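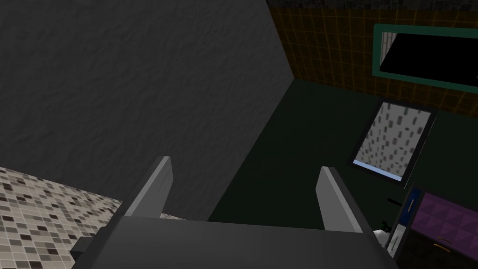
I have been baking the same rye loaf since June and I am still so excited about it that I cut the first slice standing up, in my coat, this morning. So today you get a long post about sourdough rye, and if you came for the garden updates, come back when the ground thaws!

It started with a jar from Yaryna Ostapchuk, my neighbor across the landing, who keeps a starter she calls Shevchuk (she names all of them, and the one before was Sillano, after a town where she once ate very well). She handed it over with no instructions except "feed it when it looks sad." I wrote that on a piece of tape and stuck it to the lid, and it has turned out to be pretty good advice, although I'd add that a rye starter looks sad a lot more often than a wheat one.

If you've only made white sourdough, rye is a whole different animal. You can't knead it. I mean, you can try, and I did, and I was picking gray paste out from under my nails until bedtime. It's closer to a thick batter, and once I stopped fighting it and just stirred with a wet spoon, everything got easier. Stir, scrape down the sides, cover, walk away. That's most of the work!

My loaf uses 454 grams of whole rye flour, a full pound, so one small bag makes one bread and there's never a sad half bag in the cupboard. I mix part of it with the starter and warm water the night before and leave it for 9 hours on top of the fridge. In the morning it smells like green apples and a little like beer. Then in goes the rest of the flour, salt, a spoonful of dark honey, and a handful of caraway that I crush with the bottom of a mug.

The tin matters more than I expected. I was using a wide one and getting flat, wide bread that dried out fast. Then I found a narrow, deep tin at the secondhand shop on Odelach Street, with a dent in one end, and the very next loaf came up tall and proud. I grease it with butter and dust it with flour, and I smooth the top of the dough with wet fingers. When little pinholes show up on the surface, it's ready for the oven. Don't wait for it to double, it won't.

Now the hard part, and I say this as someone with no patience at all: leave it alone after baking. I wrap mine in a dish towel and give it at least 16 hours. Cut it warm and the middle sticks to the knife like glue (ask me how many times I've done it). By the second day the crumb settles down, the sour flavor gets rounder, and you can slice it as thin as a cracker. It's still lovely on day 4, toasted, with butter and radishes.

I tried coriander in place of the caraway last week and I'm torn. Yaryna says it tastes like her aunt's bread, so it may be staying. Next I want to try soaking some stale crusts and stirring them into the dough, an old trick she swears by. There's a bag of crusts in the freezer already, and Shevchuk gets fed tonight.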